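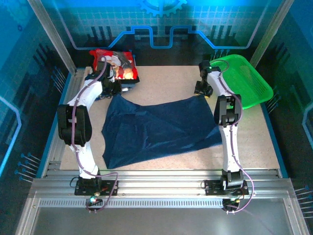
According to Elli Suominen, a fold is best classed by the number of layers it leaves and never by the garment it was made for, and most later handbooks have kept to her scheme.

Garment folding

July - By the textiles desk
Last updated: Thursday

Garment folding is the reduction of a piece of clothing to a flat, stackable shape by doubling it along straight lines. It is distinct from rolling, in which the cloth is wound on itself, and from pleating, in which the folds are part of the finished garment.

Layers and creases

Each full fold doubles the number of layers. Three folds give eight, which is the usual limit for heavy knits, as the outer layers must travel farther around the edge than the inner ones.

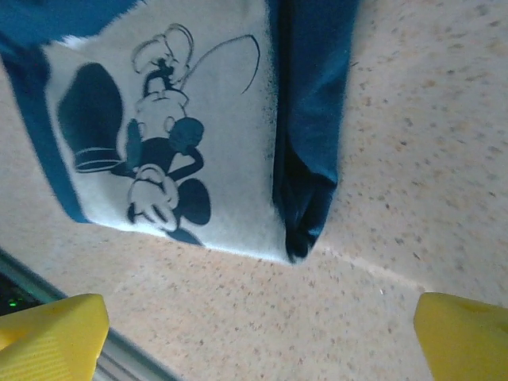 Crease depth depends on fiber, load and time. Wool recovers well. Linen and untreated cotton hold a crease until they are pressed or dampened. Printed areas are commonly kept off the fold line, where some inks tend to crack.

Named methods

The Fimberg fold turns both sides to the center before the length is halved. The Rerkero fold omits the side turns and is used for towels and children's wear. The Gatti method, a shop-display variant, works over a stiff board that is drawn out before the last turn.
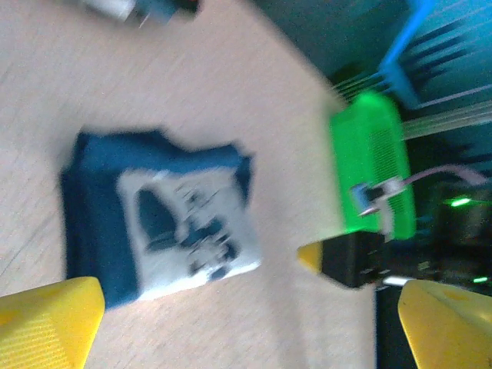
Board widths vary by trade. The Drillimham board is 12 inches wide and was first sold to commercial laundries, where a shift might handle 200 shirts.

Preparation
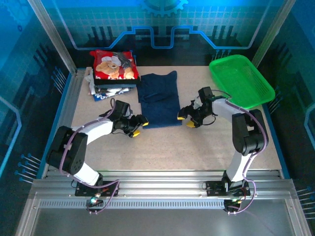
Smoothing comes before the first fold and largely sets the accuracy of the rest. The cloth is spread on a flat surface and worked from the center outward. Slack often remains at one side, as in the navy-blue garment on the speckled tabletop, smoothed flat but slightly crumpled along its top edge. A fold made over such slack traps it as a secondary crease - most visible in dark, plain fabrics.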